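The Month the Grippers Lost Their Place

She apologizes for the coffee before she apologizes for anything else. We are in the kitchen at Stanciu, the small robotics workshop where she has run the hand-held gripper program for 2 years now, and she has agreed to talk about the fault that ate most of her winter. "I tell everyone about it anyway," she says, laughing. "My sister has heard it at dinner. My dentist has heard it. You may as well have it too."

The job sounds simple when she lays it out. A person holds a gripper in each hand and does an ordinary task on a table, again and again, and the recordings go toward teaching a robot arm to do the same. The task set that got them into trouble was called Lollemthorpe (they name them after made-up villages, a habit she inherited and has grown rather fond of), and it was all small white balls and clear plastic trays.

"You'd think a ball and a tray would be the restful part of the year," she says. "I had it down on the planning sheet as a gentle start to January, I really did."

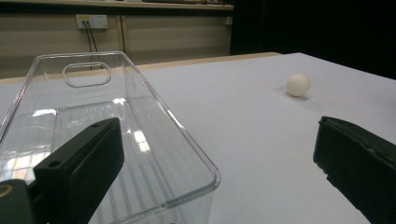
What went wrong went wrong quietly. The tool reports how far apart its two fingers are, and that number rides along with every recording. Somewhere in the first batch the number began to drift. The fingers would close on a ball and the log would insist they were still a good way open. "And the operators couldn't feel a thing," she says. "The grippers moved beautifully. You squeeze, it closes, you let go, it opens. All the trouble was in what it was writing down, and you don't look at that while your hands are busy."

They found out when a robot arm tried to learn from it. The arm, which everyone at the workshop calls Drarkance after the project that paid for it, reached for a ball with great confidence and squeezed far too hard. The ball shot off the table. On the next try it pinched the rim of a tray and kept on pinching until the plastic cracked with a bang she can still do an impression of, and does, for my benefit, with a hand slapped on the kitchen counter.

"I hit the stop button, and then I just stood there with my heart going," she says. "The barrier was closed and we were all on the right side of it, so it was fine, we were fine. But you do think about it afterward. A tray is one thing. I wouldn't want a wrist in there."

She shut the arm down that same afternoon and it stayed down for 40 days. In that time she and her team went back through all 3723 recordings in the set, comparing the finger readings with the video, one after another, with a lot of toast. They ended up throwing out 1603 of them. She says the figure slowly and shakes her head – it still stings, you can tell.

The cause was a set screw inside the finger drive, so small she keeps one taped to a card in her desk. It had worked a little loose and let the sensor slip on its shaft, a hair at a time. "A hair!" she says. "If it had jumped, we would have caught it before lunch. It crept, and we all got used to it creeping."
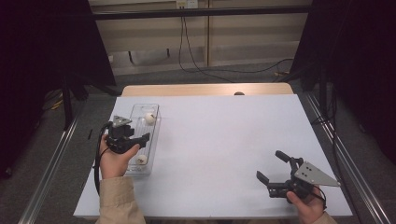
Both hand-held grippers at the table, with the tray and two of the balls.

So now there is a routine, and she walks me through it with real pleasure. Each session begins with both grippers closed all the way, then opened all the way, and the readings are checked against a paper card from Vovholm, the little shop that machines their parts. The same thing is done again at the end. If the two checks disagree, everything recorded between them is set aside until someone has looked at it properly. The screws get thread locker and a dab of paint across the head, and a broken line of paint means the tool goes on the repair shelf, however much the operator likes that one.

The arm has a new rule as well. Its squeeze is capped in the controller, and the cap doesn't care what the training data says. "We should have had that from the beginning," she says. "I've said so in writing, and I'll say it to you. We trusted the recordings to keep the arm gentle, and that was asking too much of them."

I ask whether the operators grumble about the extra checks. A bit, she says, mostly first thing in the morning, and then she remembers the coffee and gets up to see if the second pot has come out any better than the first.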